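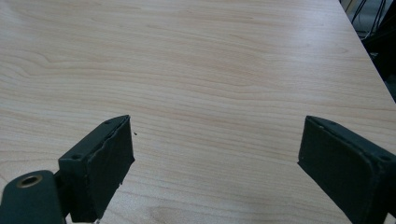 Posted by Meenakshi Marar, Office of Adult Learning, Dosora Public Library
Filed under: Opportunities, Research

Call for Participants: Handwriting and Memory in Later Life

The Dosora Public Library, together with the Segura Center for Reading Studies, invites adults aged 60 and over to take part in a study of how people take notes and what they remember afterward. The study begins in March and is open to residents of Dosora and Ketier.

Participants attend four sessions at the main library, each lasting 90 minutes. In every session they listen to a short recorded talk, take notes by hand or on a keyboard as instructed, and answer spoken questions on the content. A final telephone interview takes place one month after the last session.

Who may apply

Applicants must read and write English comfortably and be able to attend all four sessions. Hearing aids and reading glasses may be worn. Persons who have taken part in an earlier Segura Center study on memory are not eligible. No experience with computers is needed – staff will give a short introduction to the keyboard at the first session.

Payment and expenses

Each participant receives $111 on completion of the final interview. Bus fares are repaid at every session on presentation of a ticket. Those who withdraw early will be paid for the sessions they have attended.

Privacy

Notes and answers are stored under a number and kept apart from names and addresses. Participants may withdraw at any time without giving a reason, and may ask for their notes to be destroyed.

How to apply

Application forms are available at the second-floor information desk and must be returned there by 5 p.m. on the last working day of February. Groups are limited to 12 persons. Questions about eligibility should be addressed to the study coordinator, Benito Iglesias, in Room 111. Applicants will be notified by mail.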